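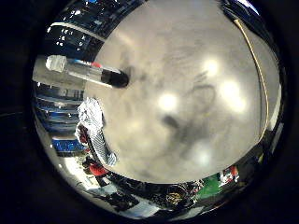
I have been putting off the craft corner since March, and last night I finally ran out of excuses (and out of places to set down a cup of tea). You know how it goes: one project comes out, then a second one on top of it, and pretty soon you can't find the seam ripper without moving half the house. The worst offenders are always the little things. Take anything shaped like a tube with a clear middle, a frosted white cap at one end and a black tip at the other. Is it a marker? Glue? Something that came free with something else? I own so many small objects along those lines, and every one of them rolls. Then there's the fabric, and oh boy, the fabric. Gray and white stripes are my weakness. I will buy any strip of it, any width, and then drape it over whatever is closest and forget about it for half a year.

So! I gave myself 90 minutes after dinner, put on a podcast and started at the left end of the table.

My friend Larasati Chong has a rule that you never sort and decide at the same time. First you make piles, and only when the piles are done are you allowed to throw anything out. I used to think this was silly. I'm more of a "pick it up, feel guilty, put it back" kind of person. But I tried it her way and it really did go faster, mostly because I wasn't standing there for ten minutes asking myself whether a scrap the size of a playing card might be useful for a quilt someday.

My piles ended up being fabric big enough to use, fabric too small to use, things that write, things that stick, things that cut, and a sixth pile I called "huh." The huh pile was the tallest by a mile. It had a curtain ring in it, a bag of foreign coins, two lids with no jars and the instructions for a sewing machine I gave to Slamet years ago. (Slamet, if you're reading this, I have your instructions.)

The fabric I rolled instead of folding this time. Folded stacks look great for a weekend, and then you pull one piece from the bottom and the whole thing slumps over. Rolled pieces stand on end in a bin and you can see all your stripes and colors at once. I tied each roll with a bit of leftover yarn, so that used up some of the yarn too!

For the pens and tubes I bought 3 of the Skovden trays, the shallow ones. I went back and forth on the deep ones but deep trays are where pens go to die. I had a test page going the whole time, a big scribbly mess, and anything that didn't make a mark after two tries went straight in the trash. That was very satisfying. I did keep one dried-up gold one because I like the barrel. Don't tell Larasati.

Buttons I didn't touch. There must be some 300 in that jar and they can stay exactly where they are until winter.

I went way over my 90 minutes, by the way. It was past eleven when I wiped the table down and put the lamp back, and I still had the huh pile sitting in a shoebox on the chair. It's there right now. I'm planning to go through it with a big coffee and a trash bag, and I might take the coins over to Jacobus, who likes that sort of thing.

Next on my list is the gift wrap, which lives under the bed and has started to come out the sides. If anybody has a good way to store the long rolls without crushing the ends, please leave me a comment. I tried the garment bag trick and hated it.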